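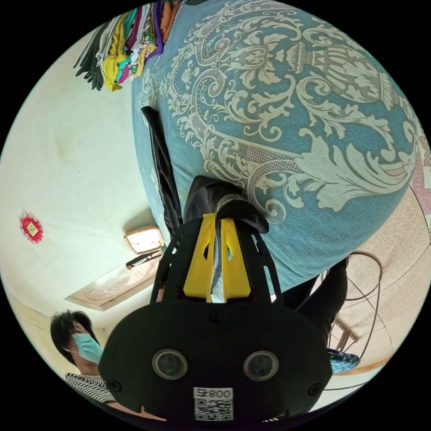
The brochure said two people could put up the Nindard in a weekend. Kha Trình read the line twice and looked for the part where it said which weekend.

"It's a cabin," said the man from Zidbridge, who had driven it over on a flatbed. "Tongue and groove. Everything slots."

"Everything slots when it's dry."

"It's kiln dried."

"And then it rode 70 miles under a tarp with a hole in it."

The man looked at the tarp. He had her sign the sheet anyway, dated 12 January 2026, and left the bundles on the driveway where the frost could get at them.

Her brother-in-law Nowicki had promised to help. He turned up after lunch with a rubber mallet and a theory about foundations, which was that people worried too much about them. Kha had poured 12 concrete piers in the fall and checked each one with a level. She did not care to hear the theory.

They started with the floor bearers. By three o'clock they had the first row of wall boards down, and one corner sat proud by the thickness of a coin.

"That'll pull in," Nowicki said. "Weight of the roof."

"Has that ever happened? To you, I mean. With a roof."

He hit the corner with the mallet. It stayed where it was.

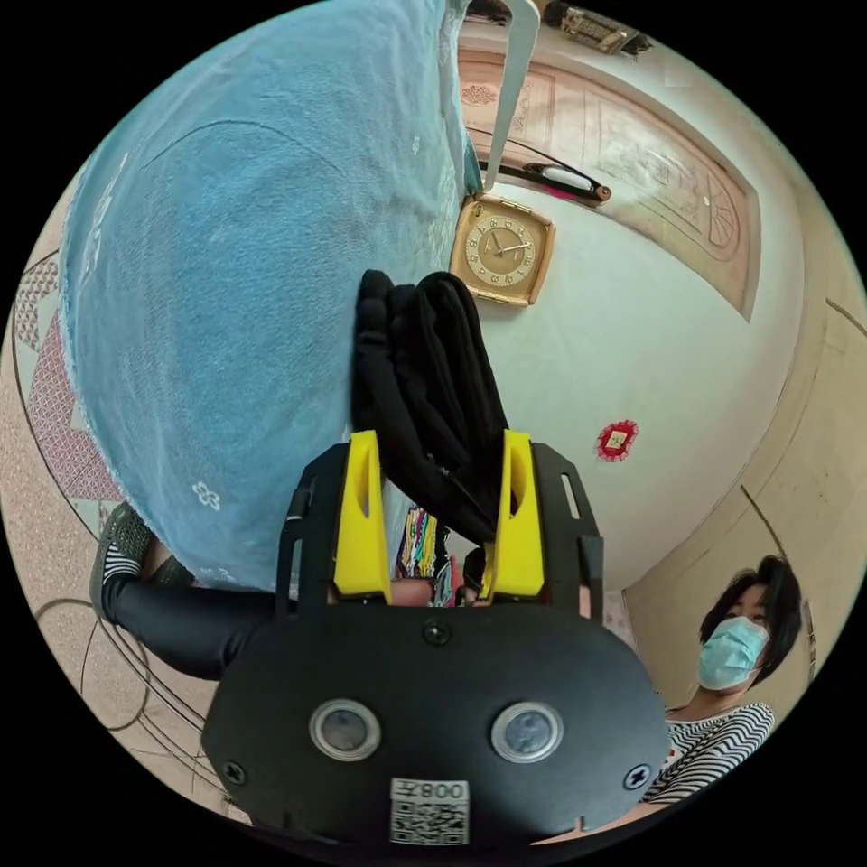 Black fabric, held in a bundle.

She got the instructions out again. Step 13 showed a smiling figure with no fingers lifting a window frame with one hand. The real window weighed as much as a dog that didn't want a bath. A footnote recommended Stutance sealer, two coats, sold separately, and she wondered who had been paid for the footnote.

"You could have just rented an office," Nowicki said.

"I priced it."

"And?"

"And I believed the brochure."

The light was going. She lifted the bad board out, turned it end for end, and set it back in the groove without much hope. It dropped with a small flat knock. She ran her thumb over the corner, then fetched the level, then fetched the other level.

"See?" said Nowicki. "Pulled in."

Kha wrote the board's number on her glove – she would want it in July, when the thing swelled – and went to find the tarp.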